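Share your moving story with Bamlow

Did you move to the UK from another country to work on a farm or in a packhouse? We'd love to hear from you!

Bamlow is talking to 400 seasonal and settled workers about leaving home, sending money back and deciding whether to stay. Interviews last 2 hours – in your own language if you like – and travel is paid. 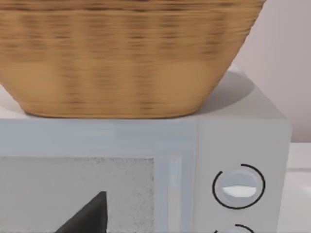 MIGRATION AND WORK

Apply by August 10, 2026 through the Warrier office. Interviews run until February.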